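Paid testers wanted: can a machine do your chores yet?

Grendar is looking for 48 people who run a home or work a shop floor and are hard to impress. We have sat through a lot of demonstrations of arms folding towels, and we still fold our own. Skeltari and Drakow have each lent us their software for the autumn. We want it judged by people who know what a properly stacked shelf looks like.

You will watch simulated runs of a gripper at work, mark each one pass or fail, and then do the same chore by hand in our test kitchen at Hidayat Yard. No technical background needed. If you sell, build or invest in robots, please don't apply.
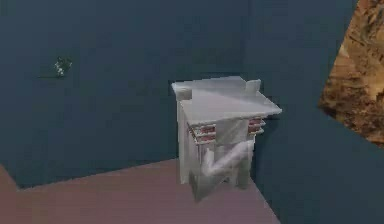

Liis Sproģis wrote after our spring round that she had marked 161 runs and would trust the thing with none of her crockery. She also thought we were too kind in counting a dropped cup as a partial pass. We have dropped that category.

Sessions last 52 minutes and pay £69 each, with travel on top. Most people do two. Apply by the end of September, telling us which chore you do most and how you can tell when it's been done badly.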